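Ticket 472 - Flitow sewing machine, bobbin thread bunching up underneath
Opened by: Flurina Trummer
Status: open, waiting for part

Hello again, it's me with the Flitow. I've now done everything on the sheet you sent and I'm writing it all down in one place, as my last three messages were a bit of a muddle (sorry, I was typing between goes).

So, the problem. The top of the seam looks lovely. Underneath it's a bird's nest, great loops of thread, and after a few inches the whole thing jams and I have to cut the fabric free. It began in April, after I'd hemmed a very long pair of curtains for my sister, and it's got worse since.

First go: rethreaded the lot, top and bottom, with the foot up this time. I'll admit I'd been doing it with the foot down for years! Slightly better, but still loops.

Second go: new needle. I had a size 90 in, so I put in a 100 for the thick stuff. No change on cotton, and on two layers of denim it now skips stitches as well, which it never did before.

Third go: took the needle plate off and cleaned out the bobbin area. You asked if there was much fluff. There was enough to stuff a mouse. I got it out with the little brush and then tweezers, and I put one drop of oil where the booklet shows. It runs a lot quieter now - my husband noticed from the kitchen - but the loops came back on the second test strip.

Fourth go: tension. I started at 4 and went up half a number at a time, sewing a strip at each one. Between 4 and 6 I can't see any difference whatsoever. At 7 it suddenly grabs and snaps the thread. Hannelore Holzer on your phone line thought that sounded like the tension discs not closing properly, and she had me floss them with a bit of folded cotton. A tiny curl of old blue thread came out, so I was very hopeful.
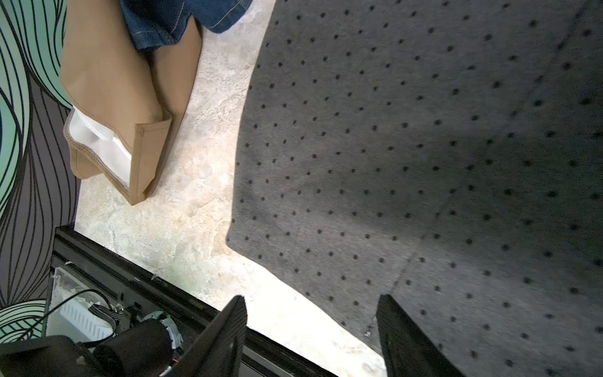 It did sew nicely for one whole trouser hem after that. Then I started on the second leg and the loops were back, same as ever. I've tried the Steiner thread and the cheap stuff from the market and both do it, so I don't think we can blame the thread.

One more thing I noticed, and it may be nothing. If I pull the top thread by hand with the foot down, it drags, then slips, then drags again. With the foot up it runs freely, as it should. Could that be the spring behind the dial?

If it is, could you tell me what the part costs and whether I can fit it myself? I'm fairly handy with a screwdriver but I don't want to open the side cover if it means springs flying everywhere. Otherwise I can drop the machine at your Nutdale shop, though I'd need to know how long you'd keep it, as I've still got a leg and a half to do.

Thanks ever so much,
Flurina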